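Gripper comparison, bench group
Minutes, October meeting, 2:00 p.m.
Valby lab, with the Brilon office on the line

1. Previous minutes
Approved with one correction: the payload figure for the Flestach finger set is 355 g, as on the supplier's sheet.

2. Finger sets
The Flestach fingers and the Hämäläinen fingers have each completed 200 grasps on rigid blocks. Slip was lower with Flestach. Hämäläinen released more cleanly, with fewer parts dragged on opening. Brilon asked whether pad wear had been checked. It had not. Pads to be inspected under the magnifier before the next block of runs.

3. Controller
The position-only controller stalls when a finger touches the table early. Valby proposed a current limit on the closing motion. Agreed to try it on the right arm first and leave the left arm unchanged for comparison. Log rate stays as it is. Brilon objected to the size of the files; deferred.

4. Cabling
The clip on the left arm is to stay. The cable on the right arm needs a wider loop at the elbow than the drawing allows. Drawing to be revised by Brilon.

5. Soft packaging task
Snack packages in an open box with a fold-back lid. Points raised:
- Approach from the upper right corner of the tray puts the right gripper directly over the yellow packet.
- Shiny film and the window on the large candy bag produce glare. Valby to test a diffuser.
- Box angle to be varied between runs. Target is 10 placements per angle.
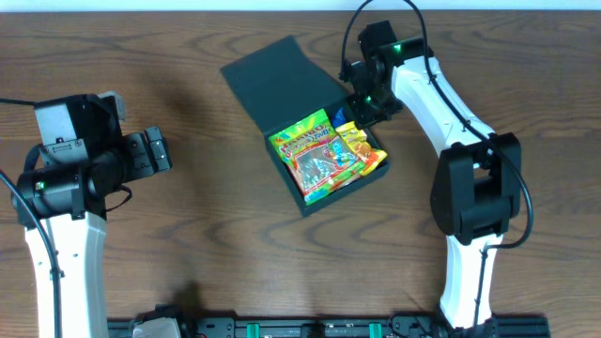
6. Actions
Valby: pad inspection, current limit, diffuser test.
Brilon: cable drawing, proposal on log file size.
Both: agree on a definition of a failed grasp before the 1,000-cycle run is scheduled.

Meeting closed 3:10 p.m.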